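Notes on the Geltmont Clothing Exchange

Wednesday, May 29, 2019

The Geltmont clothing exchange will resume its regular hours next week. Residents may bring up to nine items per visit. Coats are accepted through the end of the month – after that, they must wait until fall.
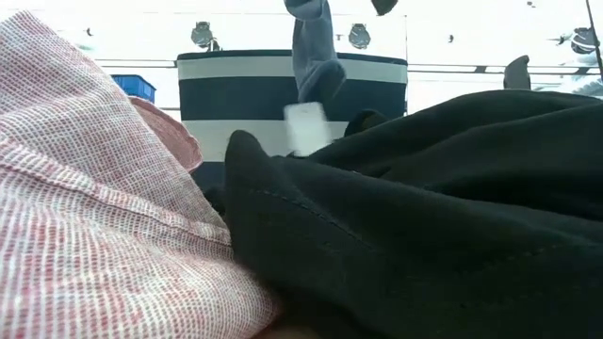
Donations since February have reached almost 4,000 pieces, and storage at the Trunda Street hall is limited. I would therefore ask that households wash and sort their clothing before delivery. Shoes should be tied in pairs. The side entrance remains closed for repairs.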